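4. Data and Measurement

4.1 Study Area and Housing Stock

The analysis draws on rental dwellings in Clirkgate, a district in which most of the housing was built under a single development plan and later divided among several landlords. The largest of these, Nilmont, agreed to share meter records for its full holding of 2267 dwellings. After the removal of units that changed tenants during the study period, units with a shared meter, and units for which the billing file and the meter file could not be matched, 1709 dwellings remained. All results in Section 5 refer to this reduced sample unless stated otherwise.

The dwellings left out differ from those retained in two respects. They are smaller, and they are more often found in the older blocks near the canal, where shared meters were the norm. Our estimates should therefore not be read as describing short-term tenants or residents of the smallest units. Weighting the sample by block age changed the main coefficients very little, and the unweighted figures are reported for ease of reading.

4.2 Water Use at the Kitchen Tap

Total household water use was recorded by Flasix meters fitted at the point of entry. These meters store a reading at fixed intervals but do not separate one tap from another. Kitchen use was estimated from the shape and length of each draw, following the sorting method set out by Dijkstra and adapted here for homes without a dishwasher. Short, repeated draws in the hour after a meal were assigned to the kitchen. Long single draws were assigned to bathing or laundry. Draws that fit neither pattern were kept in a separate class and were not divided among the others.

The method is sensitive to the way dishes are washed. Households that fill the basin once and wash in standing water produce a single draw of moderate length, which can be mistaken for the filling of a bucket or a small machine cycle. Households that rinse each item under a running tap produce a broken pattern that is easier to identify. Basin size matters as well, as a larger basin takes more water before a plate resting on its floor is covered. Figure 3 shows a rectangular undermount basin of the general type considered in this part of the model.

Figure 3. Undermount sink in a white countertop, with a round white plate on the basin floor.

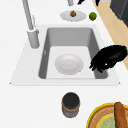
To limit this source of error, tenants were asked to complete a questionnaire of 38 items on cooking, washing, and storage. The answers were used to place each household in one of three groups: those that mainly fill the basin, those that mainly rinse under the tap, and those that do both with no settled habit. The third group was larger than expected from earlier work. Several tenants in this group wrote that their method depended on who was at home, how late the meal had ended, or whether pans had been left to soak from the day before.

The questionnaire was drafted in English and Dutch. Roel Hoekstra checked the two versions against each other and advised on the wording of the items on soaking, which tenants in the pilot had understood in different ways. In the final version, soaking was defined as leaving an item in water with no further washing until a later task had been finished. Responses received after 22/08/2020 were not included.

Meter records cover 12 months for every dwelling in the sample. Gaps shorter than one day were filled using the household's own average for the same hour. Longer gaps were left as missing. A fault in one riser in June affected the upper floors of two blocks, and the readings for those floors were dropped for the days concerned.

4.3 Storage and Counter Space

Earlier studies have treated counter space as a fixed feature of the dwelling, taken from the floor plan. Floor plans, however, do not record how much of a counter is in daily use. A household that stores dry goods, cloths, or small tools on the counter has less room to stack dirty dishes, and may wash more often and in smaller loads. We therefore asked tenants to report which kinds of items stood on or near the main work surface, and whether these were kept in cupboards, on open shelves, or in movable containers.

Movable containers proved hard to classify. Tenants used the words box, bin, tray, and basket loosely, and the same word was given to objects of very different sizes. The coding guide settled on size and position only and made no distinction by material. Small containers standing in a row, as in Figure 4, were entered as one storage group and not as separate items.

Figure 4. Small woven baskets in a row, partly hidden behind a gray surface, with a plain white wall beyond.
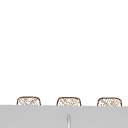
4.4 Limits of the Self-Reported Measures

Reported washing habits were compared with the meter record wherever the draw pattern was clear enough to allow it. Agreement was good for households that rinse under the tap and weaker for those that fill the basin. Part of the gap may reflect a wish to appear careful with water, a problem well known in household surveys. Part may also come from the sorting method itself, for the reasons given in Section 4.2.

The storage items could not be checked against any outside source. They enter the model only as control variables, and no claim is made about their separate effect. Tenants who skipped the storage items but completed the rest of the questionnaire were kept in the sample, with a marker for the missing answers. Results with these households removed are given in Appendix B.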